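The Drundby Procedure

The procedure for packing the cool bag was one page long and had been written by Hammad Lashari, who was no longer with the expedition office. It was kept in a drawer at Drundby with the spare zipper pulls. Grażyna Brzozowska took it out in December at ten to five in the morning and read it standing up.

Item one: the bag goes on the table, upright. Item two: tall containers enter first. Item three: cans enter after bottles and before anything with a lid that can lift. The page did not define a lid that can lift. In the margin someone had written "jar?" in pencil, and a second hand had crossed it out.

She had one bag, dark blue, with a foil lining. The lining had creased along the fold lines from a season in storage, and it reduced the inside width at the mouth. The green bottle went in without contact. The can did not stand straight on the first attempt. She tipped it, checked the tab, and noted the angle on the back of the page.
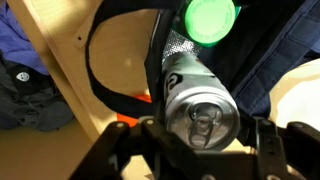 The bus to Mustari left at 5:30. Walking time to the stop was 10 minutes with an empty bag and had never been measured with a full one. Lashari's page allowed 24 minutes for packing and gave no source for the figure. Recep Sönmez, who had held the post before Lashari, used to pack by weight and kept his results in a notebook that had gone with him to Mustari.

Grażyna reviewed what was left. The jar with the green lid could go in last or travel separately. The glass dish was too shallow to hold anything upright and too wide to lie flat at the bottom once the bottle was in. The white container with the domed cover was not on the list. It had been on the table when she arrived, and she treated it as out of scope.

At two minutes past five she began again from item one. She closed the bag, stood it toward the back of the table, and placed the can in front of it as a reminder that item three remained open. Then she telephoned.

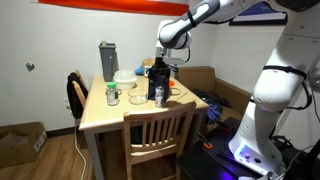

Imtiaz Dewan said that item three had been wrong for years. The cans went in first, on their sides, and the bottle held them down. Lashari had known this and had never corrected the page, because a corrected page had to be signed.

"Signed by whom?" she asked.

By Selvanayagam, he said, and Selvanayagam did not get up before six.

She wrote the new order beneath the pencil marks, left the signature line blank, and opened the bag.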